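Dokari Public Forum – State and Local Budget
Topic: Proposed cut to the household food credit

Posted by Puronard_Resident, 8:15 a.m.
The budget submitted in February would lower the household food credit from $821 to $674 a year. I ask that members keep their remarks to the text of the proposal and to its effect on families.

Pictures attached to this post:
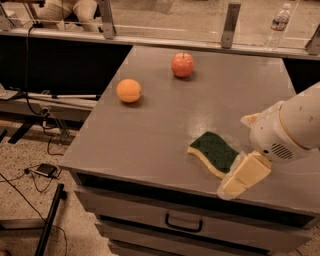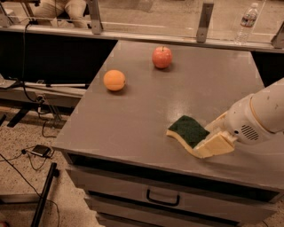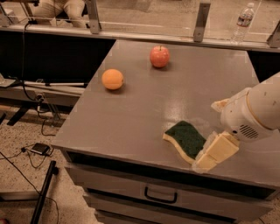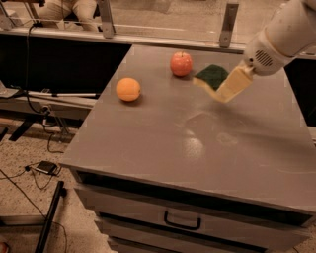

The administration states that the savings would go toward child care grants. The proposal does not say when those grants would begin, and the credit would be reduced at the start of the next tax year. Families could lose the one well before they receive the other.

Posted by ledger_north, 8:52 a.m.
The concern about timing is fair, but the post leaves out section 2. A household with a child under five would keep the full credit until the grants are open for application. The reduction would fall first on households without young children.

Posted by Puronard_Resident, 9:10 a.m.
I have read section 2. It says the department "may" continue the full credit. It does not say "shall." My objection stands.

Posted by BodinTenants, 9:34 a.m.
Our association opposes the reduction in either case. Many of our members are retired and would receive nothing from a child care program. Rents in Bodin have gone up, and a loss of $147 a year is a real one for a person on a fixed income.

Posted by ledger_north, 10:05 a.m.
I do not dispute that. I would ask the association where it proposes to find the money – the reserve fund was drawn down last year, and the legislature has already declined to raise the sales tax.

Posted by BodinTenants, 10:21 a.m.
The Drirkano road extension could be put off by two years. We made that request in writing and have had no reply.

Posted by quiet_ward, 11:40 a.m.
The road extension is paid for with bonds. Those funds cannot lawfully be moved to a tax credit, as has been explained in this forum before.

Posted by BodinTenants, 11:58 a.m.
The bonds are repaid from general revenue. Putting off the borrowing would put off the payments.

Posted by Moderator, 12:30 p.m.
Bond questions should be continued in the Capital Projects topic. Written comments on the food credit will be accepted for 30 days and must include a mailing address.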